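Unit 4: Commodity shares and supply shocks
Handout for the second session

Read this before the seminar and bring a calculator.

A mining company's share price reflects what buyers expect the company to earn in future. The ore coming out of the ground today is only part of that. A mine can run at full output all week and the shares can still drop sharply, if buyers think the licence, the tax rate or the road to the port may be at risk.

Three terms you will need:

Spot price: what a tonne or ounce sells for today.
Country discount: the amount taken off a company's value for the place where it works.
Hedged output: metal already sold forward at a fixed price.

Case: Borkero Copper

Borkero runs two pits, Plindell and Semetti. Plindell produces most of the metal. In May the government announced a review of export permits. Neither pit stopped work. The shares opened at 1,061 pence and closed at 876 pence the same afternoon, while the spot price of copper hardly moved.
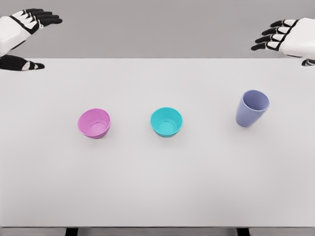 Work out the fall as a percentage of the opening price before you go on. You should get a little over 17 per cent. Then compare it with Cheetham Metals, which mines the same ore in a different country and lost 2 per cent that day. The gap between the two figures is a first, rough measure of the country discount. It is rough because the companies also differ in debt and in hedged output. Borkero had sold 30 per cent of its yearly output forward, and Cheetham 22 per cent.

Note that a high hedge protects against a falling metal price. It gives no protection if the metal can't be exported, and the company may have to buy copper elsewhere to meet its contracts. Students often get this wrong in the exam.

Questions to prepare

1. Why might Borkero's lenders react more slowly than its shareholders?
2. If the review ended with no change, would you expect the price to return to its opening level? Give your reasons.
3. What would you want to know about Semetti before valuing it separately?

Written answers to question 2 should be no longer than one side. Hand them in at the start of the seminar.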